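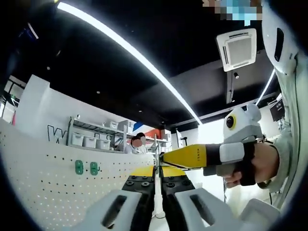

How often does a hand-held gripper need looking after?

Every morning before it is used, for a few minutes, and then properly every 6 weeks, when the fingers come off and everything behind them gets cleaned. In between it needs attention whenever it starts to feel odd in the hand, and the person holding it will usually know before any test does.

The answer comes from the technician who keeps the paired grippers going at Hetdale, and who agreed to talk on condition that we did it at the bench and that I held things when asked. I held a great many things. Most of the following was said over a finger assembly, with a screwdriver pointing at whichever part had disappointed its owner that week.

The pair is worked by one person, a gripper in each hand, and the movements are recorded so that a robot arm can later be taught the same job. From the maintenance side, the technician says, that makes it a peculiar sort of machine. "A robot arm is bolted down. It doesn't get put on a chair. It doesn't get worn to the door to sign for a parcel. These go wherever the arm they're strapped to goes, and that arm has had a long day."

The strap is where the morning check begins. It should hold the back of the hand firmly enough that the wearer can open their fingers without dropping anything. "People set it once, on a warm day in May, and then wonder why it's wrong in a jumper." New starters wear it too loose because they want to be able to get out, and then grip too hard to make up for it, and by lunch they are complaining about the weight. The technician tightens it, they complain about that, and the matter is considered closed.

Next come the pads. At Hetdale these are yellow, flat, and by general agreement the part that costs least and matters most. They are wiped with a damp cloth, dried, and looked at from the side under a lamp. A pad that has polished itself smooth goes in the bin. "You can rescue one with fine abrasive paper. I've done it. It lasts until the afternoon and then you've got two sets of recordings that don't behave the same and you get to explain that to somebody."

The gap between the pads is checked closed and then half open. Closed, they should come together evenly along their length. If they touch at one end first, a finger has crept on its mounting plate, and the cure is to slacken all the screws on that plate, square it up against its neighbour and tighten again a little at a time, working from the middle outwards. I asked what happened if you just did up the one that had come loose.

"Then you'll be back tomorrow doing the one next to it."

There is a printed guide, which came from Bognár, the firm that supplied the finger sets. It is taped inside the cupboard door and has been corrected in three colours of pen. The technician is fond of it in the way one is fond of an old dog that bites. It gives the order for removing the plates perfectly well, then on page 7 invites you to refit the fingers before the slide has been cleaned. "Everybody follows it once."

The slide is the part that really wants the six-weekly strip-down. Fluff gets in. So does cardboard dust, which Hetdale has in quantity, and which packs down into something resembling felt. It is brushed out dry, then wiped with a lint-free cloth, and given a very small amount of grease. How small? The technician thought about this for longer than I expected and finally showed me a smear on the end of a cocktail stick. The previous regime had used more. The previous regime's grease was still turning up in places.

Lenses are a separate subject and raise a separate tone of voice. Each gripper looks at its own work through a camera, and a thumbprint on the glass will spoil a morning. The rule is a blower first and a clean cloth second. "Sleeves. They use their sleeves. I've watched a person with a lens cloth in their pocket use their sleeve."

After any of this, the pair is set up again from scratch, as if it had just arrived. Both grippers are opened fully and closed fully 8 times while the reading is watched on a screen. The closed reading should come back to the same place each time. If it wanders, the technician takes the fingers off again and says something I have agreed to leave out. If it holds, one person straps on the pair and does a dull, familiar job slowly, such as hooking something on to a pegboard and unhooking it, while somebody else checks that the two hands agree about where they are.

That last test was borrowed from Dendwood, the sister site, which has its own pair and its own opinions. Dendwood changes its pads by the calendar. Hetdale changes them by eye. The two have been arguing about it by email for long enough that the thread has its own folder. When I asked who was right, the technician said Dendwood's way used up a lot of pads, and then, after some work on a stubborn screw, that Dendwood also hadn't had a bad batch since spring.

Some record-keeping is involved, though less than I feared. Each gripper has a counter for its open-and-close cycles, and the figure is written in a notebook at every strip-down. The left one had done 3,063 since its last. The right had done more, as it always does, and its pads show it. Swapping the fingers from one side to the other to even out the wear has been proposed by several visitors. The technician's reply is to hand them a left and a right and ask them to try.

Spares live in a lidded box marked Hernwood, after a project that finished some time ago and left behind nothing else of use. Inside are pads, a strap, a bag of screws and a second bag of screws that are very slightly too long. I asked why those hadn't been thrown away.

"They're good screws," the technician said, and put the lid back on.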